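Frequently asked questions about the bread roll project

Last updated July 2023

I get a lot of emails about this work, and most of them ask the same handful of things, so I've put my answers in one place. I'm Oda Granström, and I look after the two-armed side of the Worneo project with Valter Fagerlund and Ylva Vik. If your question isn't covered, write to me anyway (I'm slow, but I do reply).

What are you trying to find out?

Whether a robot with two hands can learn an everyday table job from watching a person steer it, and how few goes it needs before it gets decent. The job is putting a bread roll on a plate. I know, it sounds tiny! But a roll has no handle, it's a slightly different shape every time, and the fingers have to go round it without digging in.

How does the teaching work?

One of us wears a pair of tracked gloves and moves the robot's arms and hands about. While we do that, the system saves the joint positions and the view from the head camera. Each go from start to finish is called a demonstration, and we have 1,066 of them in the current set. A network is then trained to look at the camera view and predict the next short stretch of movement, which we play out on the robot before asking it again.

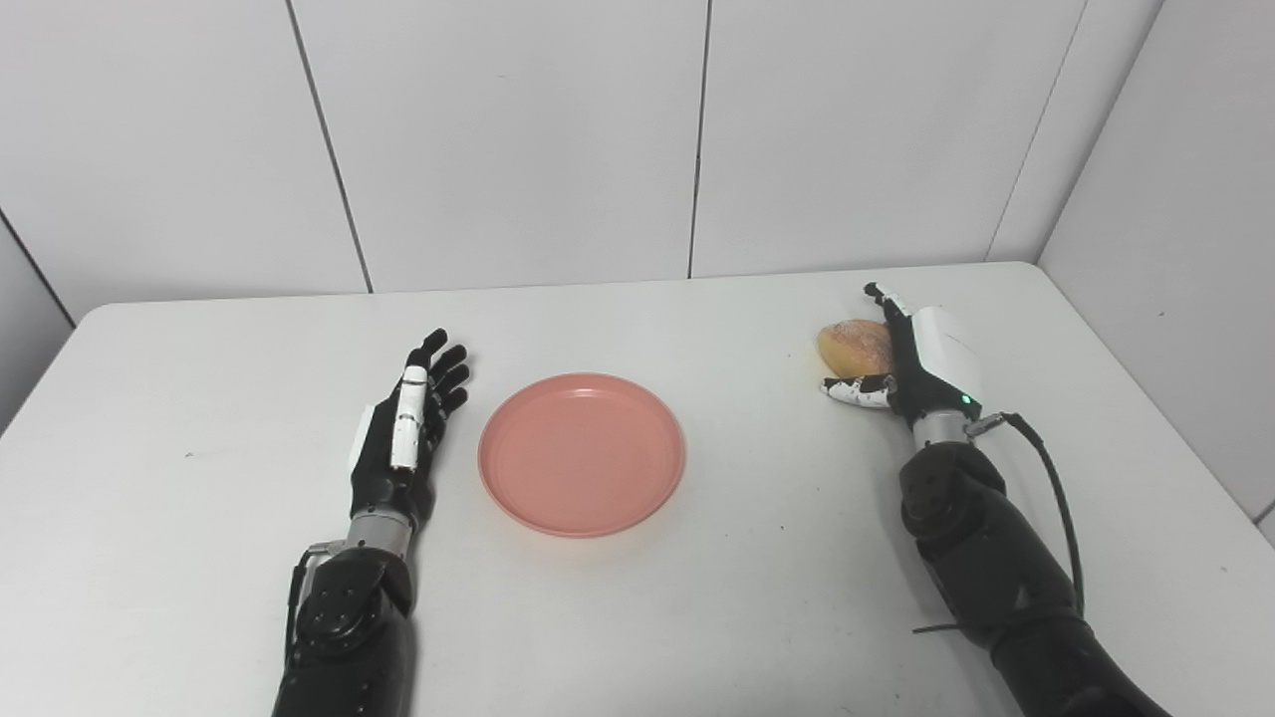
The short stretch matters more than I expected. If the network only predicts one tiny step at a time, the hand dithers near the roll and never quite commits. If it predicts too far ahead, it carries on with its plan even when the roll has shifted. Ylva spent most of January trying different lengths, and we settled on 20 steps.

Why two hands for a one-handed job?

Fair question, and Birger Lie asks it every time he visits. The roll can start on either side of the plate, so the robot has to choose which hand to use and keep the other one out of the way. Early versions were hopeless at this. Both hands would set off for the roll together, like two people going for the same door.

What fixed that?

Mostly better demonstrations. When we looked back through the old recordings, we found the three of us had quite different habits: Valter would park the spare hand by the plate, I'd let mine wander, and Ylva changed her mind from day to day. The network had learned a mushy average of all of it. So we agreed on one resting position and recorded everything again, which was as much fun as it sounds.

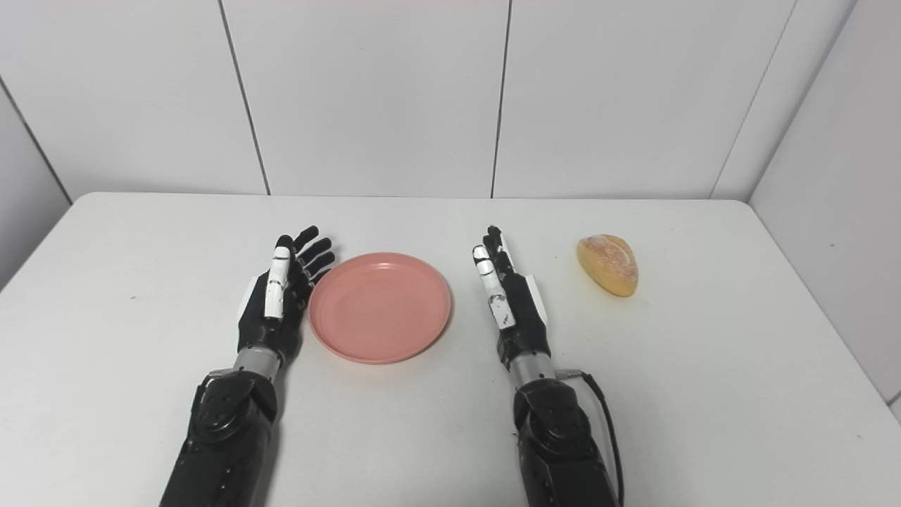

Both hands upright on either side of the empty plate, with the roll over to the right.

How do you decide whether a go counts as a success?

The roll has to end up on the plate, let go of and staying put, with the plate still flat on the table. Nudging the plate is allowed. Each trained version gets 3 runs of tests on different days, because the results wobble more than you'd think and I don't trust a single good afternoon.

Does it work with other food?

A bit. It copes with other rolls of a similar size. Flat things like crispbread defeat it completely, and we haven't tried anything sticky because Ylva has to clean the hands.

Does it work on other tables?

Not well yet. A patterned cloth throws it off badly. Elsa Rustad is working on that part, using recordings made in messier places, and her write-up will go on the Morner page when she's happy with it.

Can I have the data?

Yes, for research. Send me a short note saying who you are and what you'd like to do with it. The files are big, so please tell me if you only want the camera views or only the joint positions and I'll send the smaller bundle.

Can I come and have a go with the gloves?

If you're nearby, yes please! New people make new mistakes and we learn a lot from them. Allow a whole morning, as fitting the gloves takes longer than you'd hope, and email me first so I can check the robot is free.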